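Kitchen Assistant - Part Time - Mabula House

Mabula House is looking for a kitchen assistant to join the team that cooks lunch and supper for our residents. The post is part time, 30 hours a week, and permanent after a trial period.

We are a home for older adults on the edge of Clindus. All meals are made on site from fresh ingredients. The kitchen is run by our head cook, Shabani Mosoti, and you would report to him.

What the work involves

Washing, peeling and cutting vegetables
Plating meals and taking the cart to the dining room
Labeling and dating food before it goes into the refrigerator
Keeping counters, sinks and floors clean during and after service
Putting away deliveries, which come twice a week
Helping with tea on Sunday afternoons

Several residents need soft or low-salt meals. Their names are on a chart by the serving hatch and you will be expected to check it before every plate goes out. Mistakes here can be serious.

Marble countertops
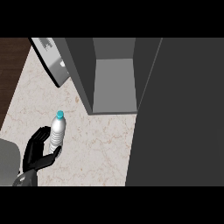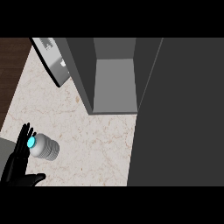
Shifts run from 8 in the morning until 2, five days out of seven. You will work every other weekend. We post the schedule two weeks ahead and try to keep to it - swaps between staff are fine as long as Shabani knows.

What we ask for

You do not need kitchen experience. You do need to be on time, able to stand for most of a shift, and comfortable lifting a full stockpot with a second person. You should be able to read and follow a recipe in English. A food handler card is useful, but if you don't have one we will pay for the class and for the hours you spend in it.

Pay and benefits

Pay is hourly and depends on experience. Staff eat lunch free on working days. After six months you receive paid vacation and a yearly training allowance of $1,000, which can be put toward any cooking or care course. Parking is free. The Astance bus stops at the end of our driveway.

How to apply

Send a short letter and the names of two people who can speak for you, or leave them at the front desk. Please say which days you can't work. We will invite applicants for a talk and a two-hour paid trial in the kitchen.

Posted 2019-04-13. Applications are open until the end of April.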